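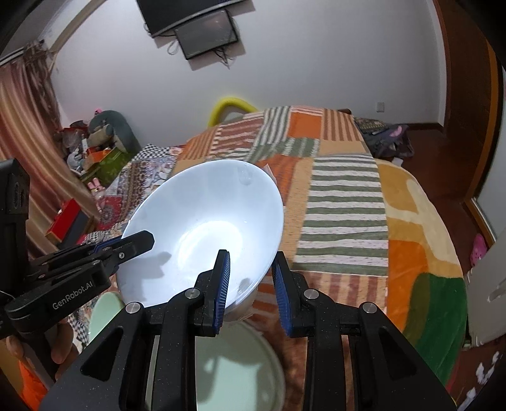
The Drelton Household Tableware Record is a catalogue of everyday crockery as it is kept and handled in ordinary homes. It is maintained by Flesadska, and it covers bowls, plates, cups and serving dishes in daily use. Glazed pieces need particular care when they are recorded: a white ceramic bowl with a glossy interior, tilted on its side, will return a bright highlight from the inner wall, and that highlight must not be entered as a chip or a mark in the glaze. Rooms are recorded as found, so a bedroom with a patchwork quilt on the bed is as acceptable a setting as a kitchen.

## Contents

| File | Description |
|---|---|
| `pieces.csv` | One row per piece of crockery |
| `handling.csv` | One row per handling event, linked to a piece |
| `rooms.csv` | Room type, main surface and furnishings |
| `notes/` | Free-text remarks by the cataloguers |

The present release holds 451 pieces and 1,502 handling events, taken from 10 households.

## Fields in `pieces.csv`

- `piece_id` — a permanent number, never reused
- `form` — bowl, plate, cup, dish or other
- `material` — ceramic, glass, metal, wood, plastic or unknown
- `colour_outer`, `colour_inner` — plain colour names only
- `finish` — gloss, matt or mixed
- `condition` — a grade from 1 (sound) to 4 (broken)

Where the material cannot be settled by eye, `unknown` is to be entered. Cataloguers should not infer it from weight or price.

## Orientation

The position of a bowl is given by the direction of its opening: `up`, `down`, `side` or `tilted`. The foot of the bowl is used as the second point of reference. Earlier versions used the term `resting` for any bowl on a table; those rows were reviewed in December and the term has been withdrawn.

## Known limitations

Serving dishes are under-represented. Condition grades from the Dimitriou household were assigned before the present scale was adopted and have been converted — users comparing wear between households may wish to leave them out. Pale green and pale blue glass were not always separated in `rooms.csv`.

## Access and corrections

The record is available to members of the Zunudier programme on written request. Corrections should state the `piece_id` and the field concerned, and be addressed to Vesela Stojanovska, who keeps the register of changes.

Last revised: April 8, 2022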